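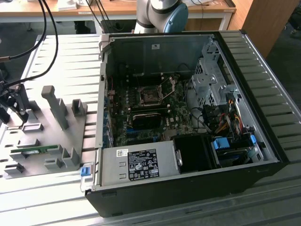
Desktop computer with the side panel removed, processor socket open.

Progress report, Dulham Adult Learning Center
Period ending in March

Prepared by Hortensia Correa for the Bangera Fund

In this period the evening reading and writing classes continued in two places, Dulham and Plesano. In Dulham we have now 20 learners registered, and in Plesano we have 9. Most of them work during the day, so we moved the start of the class from 6:00 to 6:30 p.m. The attendance became better after this change, especially in Plesano, where the bus arrives late.

The second teacher started in January. She takes the beginner group, and I stay with the learners who prepare the written test. Eight learners have asked to take the test in the spring. I think that two of them need more time, and I have spoken with them about it.

The money for books was spent as planned. The workbooks from Priteck came with a delay, and for the first lessons we used copied pages. The cost of copying was not in the budget and I have put it under "other materials." Please tell me if you prefer it in a different line.

The childcare room in Plesano is still not open. We wait for the answer of the building owner about the second exit. Without this answer I cannot give you a date.

For the next period we ask to keep the same amount for teacher hours. The detailed table of expenses is attached.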